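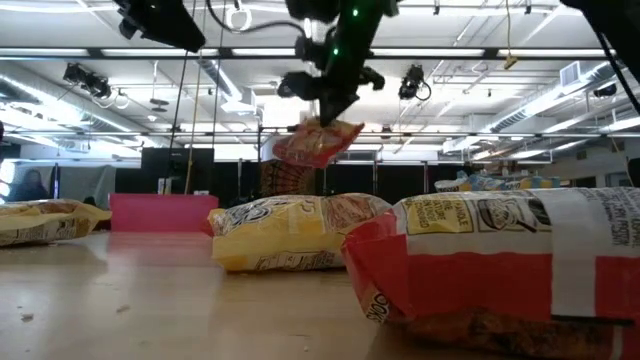
How to Set Up a Snack Shelf for a Shared Office

If you have ever worked in a place where the chips live in somebody's desk drawer and the granola bars are in a box behind the printer, you already know why a proper snack shelf is such a nice thing to have. I set up my first one in a small office in November a few years back, and I have helped with several since then. It isn't hard at all, but a little planning at the start will save you a lot of stale crackers later on!

What you'll need

A shelf or a low bookcase, somewhere away from direct sun
Four or five open bins (I like the Nodby ones, which are shallow enough to see into)
A few bag clips
Masking tape and a marker
A jar or an envelope if people will be chipping in

Step 1: Pick the spot

Walk around the office at three in the afternoon, when everybody starts to get hungry, and notice where people already drift. Ours was the corner by the water cooler. Stay well clear of radiators and of the top of the fridge, which gets warmer than you would think and turns chocolate into a sad puddle. You'll also want a bit of empty counter close by, so there is somewhere to put a bag down while you dig for a clip.

Our shelf is 40 inches wide, and that has been plenty for a team our size. If yours is narrower, go up a level and keep the heavy things, like jars and canned drinks, at the bottom.

Step 2: Ask people what they eat

Please don't skip this one. I once bought a whole case of rice cakes because I like rice cakes, and I was still eating them in spring. Pass around a sheet of paper with two columns, one for favorites and one for things people can't have. Allergies matter a great deal here, and if anyone has a serious nut allergy, talk to that person before you buy anything. They may be happy with a separate closed bin, or they may need the shelf to be nut free altogether.

Step 3: Do the first shop

Keep it small. For our first round I spent 78 dollars at Azimi, the wholesale place out past the rail yard, and came home with 136 single packs of one thing and another. It sounded like a mountain, and it did look like one in the back of my car, but it was gone sooner than I expected. Single packs cost a little more for what you get, but they stay crisp and there is no arguing over who left the bag open.

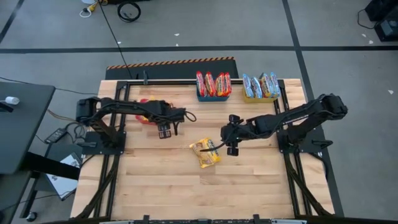 If you do buy the big sharing bags, get only two flavors at a time and don't open the second until the first is finished. Fold the top down twice, press the air out gently and put a clip right in the middle. A rubber band will do in a pinch, though it tends to crush whatever is near the top.

Step 4: Sort the bins

Salty in one, sweet in another, then one for fruit and nuts (if nuts are all right in your office) and one for tea and cocoa. Stand the chip bags up on end like files in a drawer - they take up much less room that way, and you can flip through them. Write the name of each bin on a strip of masking tape. I know printed labels are prettier, but you will change your mind about what goes where at least twice in the first month.

When new things come in, put them at the back and move the older ones forward. It takes 8 minutes on a Monday morning, and I have come to enjoy it with my first cup of coffee.

Step 5: Settle the money

We started with an honor jar and it worked fine for a good while. Later we moved to a flat amount per person each month, which means less fiddling with coins. Whatever you choose, write it on a card and tape it to the side of the shelf so that new people don't have to ask.

Keeping it going

Empty the bins once a month, shake out the crumbs and wipe everything down with warm soapy water. Let the bins dry all the way before you fill them again. Check the dates while you're at it, and put anything getting close in a bowl on the counter with a note that says "eat me first." The Renia oat bars in our bowl never make it to lunch.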